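Subject: Re: [worinel-users] planner refuses final approach to drawer
From: Hertta Karppinen

On Thursday Segundo Carhuamaca wrote:
> Does the planner still give up 70 mm short of the drawer?
> I'm on the July build and mine sulks every time.

It does, and I have spent two evenings being sulked at. Same cell file as yours, stock arm, nothing clever. 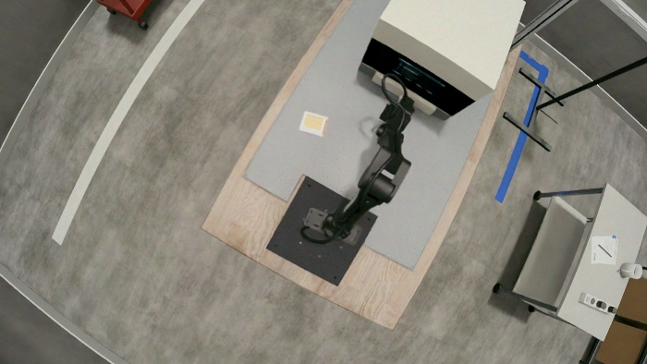 The collision margin is the culprit, or at least the one I can prove. Worinel pads every mesh by 18 mm unless told otherwise, and it pads the cable as if it were scaffolding. With the wrist up by the cabinet opening and that thin loop arching over the top, the planner sees a solid lump and declines politely. Set cable_margin to 2 and it finds a path in 7 seconds. The log calls this "degraded mode", which seems harsh.

I then reran the tray task with the tray held level at the drawer mouth.

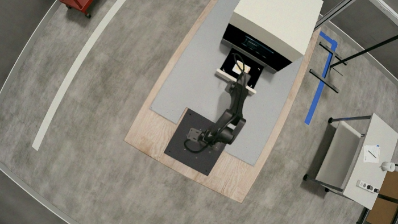
Aksel Kragh objects that a margin that small only works in the simulator, where cables have the manners of wire coat hangers, and that he'd sooner fix the mesh than lie to the checker. He wants the cable split into short capsules and left out of the self-collision pairs.

Fair enough, and I'll review the patch when there is one. Meanwhile the setting lives in the cell file, so please stop editing the defaults. I have merged that by accident once already.
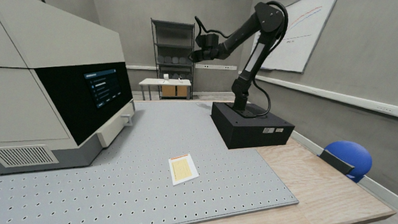

The other bug is the goal sampler. It draws the same seed after every reset, so a failed plan fails again in exactly the same way, with great dignity. Pass --reseed until I've fixed it.

Hertta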